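# The bed beneath the bed

There is a particular kind of morning, usually in May, when the light comes in low across the bedroom and you see your own mattress properly for the first time in months. I had one of those at the cottage in Brostthorpe, where I had stripped the bed meaning only to change the sheets, and ended up sitting on the floor with a cup of tea going cold beside me, looking at what had been living underneath the fitted sheet all winter. Biscuit crumbs, mainly. A hair grip. A quantity of grey fluff I would rather not discuss in a magazine people read at breakfast.

I was brought up to turn the mattress when the clocks changed and air it by an open window while the dinner was on. My mother treated this as a matter of simple decency, like answering letters, and she could do the whole thing alone, walking the mattress round the bed frame on its corners like someone leading a tired dance partner. I have neither her arms nor her patience. Mine gets turned when I remember, and I remember when something crunches.

The trouble with a quilted top, lovely as it is to lie on, is that it's all hills and valleys. Every line of stitching makes a little gully, and whatever falls into bed with you rolls downhill and stays there. You can sweep your palm across the lot and feel very pleased with yourself, and then bend down to look along the surface and find that you've only moved the crumbs from one dip to the next. A vacuum cleaner does the job, of course, if it has the right nozzle and you can lay your hands on that nozzle. Mine went missing two house moves ago, and I suspect it is still in a cupboard in the old flat on Plonano Street, puzzling whoever lives there now.

So I have gone back to the dustpan and brush, and I must say I have become rather evangelical about it. The one rule is that the set must be kept for indoors and for clean jobs only. It can't be the one that does the back step, nor the one that lives beside the cat's tray, however well you think you've rinsed it. Buy a second set, wash it in warm soapy water, let it dry right through, and hang it somewhere the rest of the household won't borrow it for the ashes.
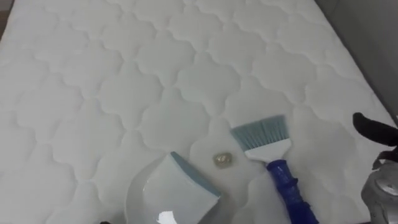 Work from the head of the bed down to the foot, with short, light strokes that follow the quilting instead of fighting it. Soft bristles are kindest to the stitching, and if you hold the brush almost flat the tips will get down into the seams without catching on the thread. Keep the lip of the pan pressed gently into the padding, so that it makes a small dent and things tip in of their own accord. It takes me up to 6 songs on the kitchen radio, if I leave the door open and don't stop to sing.

Do the edges last. The piping gathers more than the rest put together, and it's where I have found most of my lost earrings over the years, as well as a cough sweet that had fastened itself on so thoroughly it needed a damp cloth and a good deal of coaxing. If you do have to dampen anything, dab at it, use as little water as you can bear to, and leave the bed bare until evening.

When I mentioned all this at Awad, the bedding shop at the bottom of the hill, where I had gone in for pillowcases and stayed for most of the afternoon – it is that sort of shop – I was told that people will happily spend 1,000 pounds on a mattress and then never look at it again. They stock a Wostulo brush there, sold for clothes really, which I've tried on the quilting and can recommend if your bristles have gone stiff with age. It's a bit dear, but it has lasted me 2 years and still has all its hair, which is more than can be said for the cat.

After the brushing, I like to leave the window up and go away. Hang the blankets over the line if it's dry, put the pillows on the sill, and let the room look dreadful for a few hours. By the time the sheets are back on in the evening, pulled tight and smelling of outdoors, I am generally in bed far too early, with a book, and a plate of toast balanced on the covers.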